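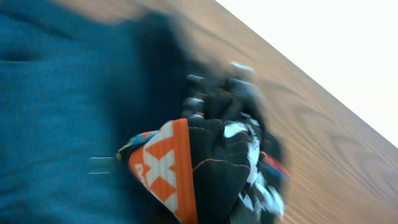
Callum Oakley

I'd been at Rosângela Falcão's place maybe two minutes before she handed me a bowl of beans to snap. She cooks the Monday supper at the Bandham community hall, and she doesn't like to sit still while she talks.

"I started with 17 people and one pot of soup," she told me. "Now it's nearly 170, and I still worry every week that there won't be enough!"

There's always enough, by the way (I've been going since February and I've never left hungry). I asked how she plans it, and she laughed at me.

"I plan the onions. Everything else depends on what's cheap."

Her mother fed farm crews back home, and that's where the bean stew comes from – bay leaf, lots of garlic, no tomatoes. She got pretty fired up about the tomatoes.

"Wellington puts them in when I'm not looking. I can taste it from the door."

I asked Wellington Lopes about this later, and he said one can, tops. Supper's at six, and she says come early if you want the crusty end of the bread.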